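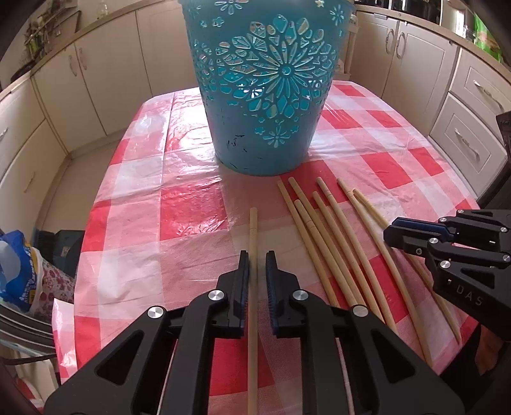
*Baguettes en bois sur nappe à carreaux, pince ouverte de part et d'autre de la première.*

## Préparer une série « baguettes » pour la méthode Prukley

Bonjour à toutes et à tous, et merci pour vos messages ! Ivana Benítez et moi reprenons ici la mise en place pas à pas, car la nappe brillante vous a donné du fil à retordre – à nous aussi, je vous rassure.

1. Étalez les baguettes en éventail devant le panier et laissez-en une à l'écart.
2. Ouvrez les mors, puis descendez bien droit, un tampon de chaque côté de la baguette isolée.
3. Refermez doucement, soulevez, marquez une petite pause et déposez dans le panier.
4. Gardez les baguettes qui se chevauchent pour la fin.

Notre première série compte 342 essais, dont 23 écartés à cause des reflets. Prenez votre temps, vraiment !

Deolinda Salgado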